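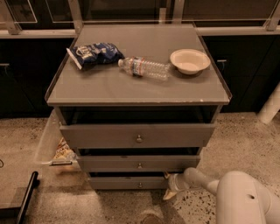
How much should go back into a bedside drawer unit after it has been emptied?

Only what gets used within arm's reach of the bed. Everything else belongs in another room or in the trash.

The Sostellow newsletter covered wardrobes in its last issue; this item deals with three-drawer nightstands. Start with the top surface. Food packaging goes first, whether opened or sealed, then drink bottles, then dishes. Bowls return to the kitchen. Wipe the top with a damp cloth and dry it, paying attention to any raised lip, where crumbs collect. Chipped spots should be dabbed, not scrubbed.

Work the drawers from the bottom up. Pull one out, empty it, vacuum the corners, close it fully, and move to the next. With several drawers open at once, a light unit can tip forward. Check each knob while the drawer is out and tighten the screw from the inside if it turns freely.

Snacks kept in the bedroom should sit in a single clear bin on the floor beside the unit, so the contents can be checked without lifting anything out. Readers in the Plosier building reported that a bin holding over 2 liters tends to fill up with wrappers.

The drawer liner sheets mentioned in May are still available from the Bidance supply room, cut to 70 cm lengths. Ask at room 202.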